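Halftone Screening

Last updated: 24 Oct 2019

Halftone screening is a way of making smooth shades of gray or color out of nothing more than small dots of solid ink. A printing press can lay ink down or leave the paper bare, and it has no easy way to put down half a shade, so the artwork is broken into dots that the eye blends together at reading distance. Big dots crowded together look dark, and little ones with plenty of paper between them look pale. It is a lovely trick, and once you have seen it under a magnifying glass you will find yourself peering at cereal boxes for the rest of your life!

The fineness of a screen is given in lines per inch. Coarse newsprint work of the kind turned out by the Gronden poster shops used some 30 lines, which gave their concert bills that cheerful, chunky look, while glossy art books may go up to 200. Soft paper drinks up ink and makes every dot spread (printers call this dot gain), so a fine screen on cheap stock tends to fill in and go muddy.

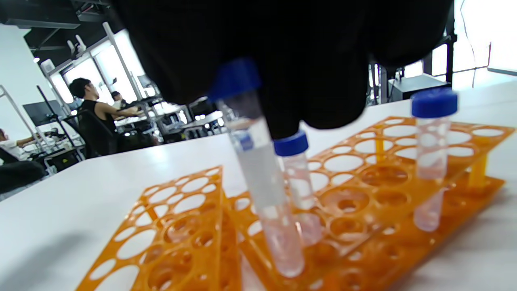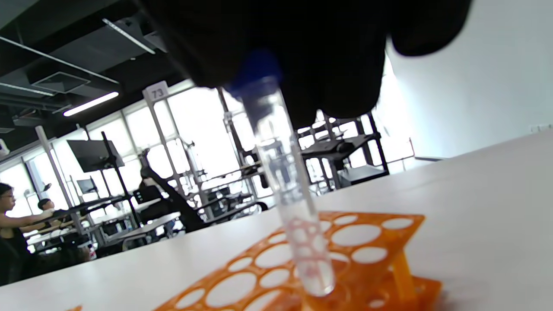
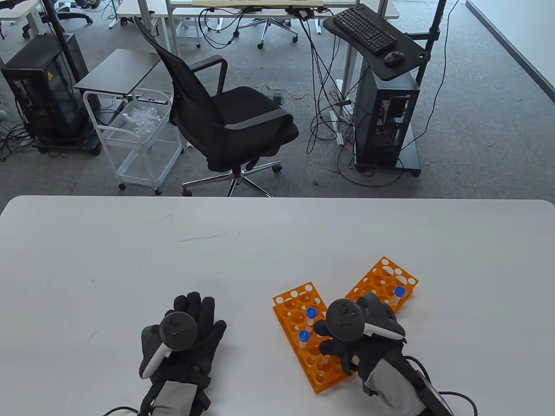
Two black gloves on a white tabletop.
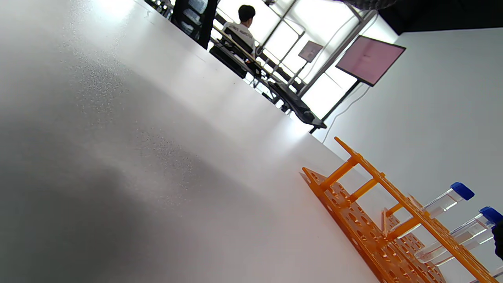
In color work each ink gets a screen of its own, and each screen is turned to a different angle. If two of them sit too close together, a wavy pattern called moiré creeps across the picture, and it is most unwelcome on faces and plain skies. Yellow is the most forgiving of the inks, being so light, and usually takes whatever angle is left over.

Designers today mostly meet the halftone as a style. The Umico drawing program has a filter for it with 14 dot shapes, among them diamonds, lines and a rather charming cross, and the Matheson type foundry dressed its Proltberg specimen book in oversized round dots printed in a single red. For a first try, a dot size of 8 pixels on a simple, high-contrast portrait is a kindly place to begin.

See also: Duotone, Stippling, Dot gain, Screen angle

Contact | Copyright 2019 | Back to top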